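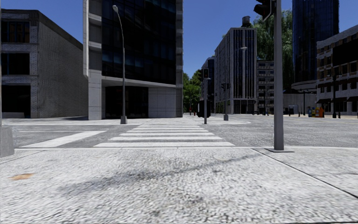
Cruce simulado con paso de cebra, visto desde la acera. El entorno virtual se usa en el trabajo de validación de los robots de reparto de Vorska.

El turno empieza a las 6:40 con la lista de incidencias de la noche. Durante la madrugada, el simulador ha ejecutado 2.068 cruces de calzada con la última versión del software de navegación y ha separado 93 que no cumplen alguno de los criterios de aceptación. El resto no lo mira ninguna persona. Esos 93 se reparten entre los puestos de la sala de validación, y cada técnico abre el primero de los suyos antes de que termine de cargarse el segundo.

Vorska fabrica robots de acera para el reparto de paquetería ligera. Hasta hace dos años, la validación se hacía en la calle: un operador caminaba junto al equipo con un mando de parada, otro anotaba en una tableta y un tercero vigilaba el tráfico. Una jornada buena daba para cuarenta cruces. La lluvia, las obras o una batería mal cargada la dejaban en la mitad. El paso a la simulación, basado en la plataforma Amness y en un módulo de generación de escenarios llamado Swati, ha cambiado el volumen de las pruebas y también el contenido de los puestos.

Swati parte de un cruce base y produce variantes. Modifica la altura del sol, el ciclo semafórico, el estado del pavimento y la velocidad de los vehículos. Un cruce de cinco franjas blancas sobre asfalto gris, con bordillo recto y una esquina redondeada al otro lado, se convierte así en varios cientos de casos. El catálogo actual tiene 327 cruces base. La tarea de una parte de la plantilla consiste en mantenerlo: revisar que los bordillos tengan una altura verosímil, que los báculos de los semáforos no invadan la trayectoria, que una junta entre losas no tenga más relieve que una junta real.

Las sombras ocupan bastante tiempo. Una sombra alargada sobre un pavimento granulado, gris y blanco, puede confundirse con un cambio de nivel si el sistema de percepción se apoya demasiado en el contraste. Lo mismo ocurre con una mancha pequeña de color anaranjado. El software debe clasificar ambas como superficie transitable y seguir adelante sin reducir la velocidad. Cuando frena, el caso entra en la lista de la mañana con la etiqueta «detención injustificada», la más frecuente del registro desde que existe.

El técnico reproduce el caso desde el punto de vista del robot, lo compara con el mapa de profundidad y decide entre tres destinos: error de percepción, error de planificación o defecto del propio escenario. El tercer grupo es mayor de lo que se esperaba. En agosto, una revisión interna de 1.017 casos rechazados mostró que casi una cuarta parte se debía a fallos del modelo de ciudad, como fases semafóricas incompatibles entre sí o mobiliario urbano colocado a una distancia imposible del bordillo. Cada uno había consumido entre diez y veinte minutos de trabajo humano.

De esa revisión salió un segundo cambio. Un filtro automático comprueba la geometría de los escenarios antes de ejecutarlos, y lo que antes detectaba una persona al abrir el caso se descarta ahora durante la noche. La lista matinal se ha acortado, pero la dificultad media de lo que contiene ha subido. En la sala lo describen como una jornada sin casos fáciles. Los técnicos han pedido que se revise el objetivo de expedientes por turno, calculado con la mezcla anterior, y la dirección ha aceptado medir durante un trimestre el tiempo real por expediente antes de fijar otro.

El equipo de calle no ha desaparecido. Ha pasado de once personas a cuatro, y las otras siete se incorporaron a validación tras un curso de nueve semanas. Dos de ellas pidieron volver al exterior y lo hicieron. La experiencia a pie de acera resultó útil en un aspecto que el plan de formación no recogía: quien ha caminado meses junto a un robot reconoce enseguida una maniobra que cumple todos los criterios y que, sin embargo, incomodaría a un peatón. Para esos casos se creó una etiqueta nueva, «correcto pero molesto», que ningún filtro asigna por su cuenta.

Las condiciones materiales del puesto también son otras. El trabajo exterior acumulaba horas de pie, frío y desplazamientos; el interior acumula fatiga visual. El servicio de prevención limita la revisión continua a cincuenta minutos y obliga a alternarla con tareas de edición del catálogo. La categoría profesional sigue pendiente. Los antiguos operadores conservan el grupo que tenían, con un complemento de validación que la representación de la plantilla quiere consolidar en el próximo convenio.

Draditz, que explota una flota de estos robots para reparto de farmacia, recibe cada versión con un informe firmado por una persona. Lo exige el contrato. El informe incluye el número de cruces simulados, los rechazados, la causa de cada rechazo y el resultado de la prueba física de cierre, que hoy consta de treinta cruces reales elegidos por el equipo de calle. La selección no se ha automatizado. Hubo una propuesta para que Swati escogiera los treinta según su dificultad calculada, y se probó durante dos versiones. Los recorridos eran razonables sobre el papel, pero obligaban a mover la furgoneta de un extremo a otro de la ciudad, y la prueba se alargaba a dos días.

La siguiente ampliación del catálogo añadirá pasos sin semáforo y calles en pendiente. Los primeros modelos están en revisión y, por ahora, se comprueban a mano.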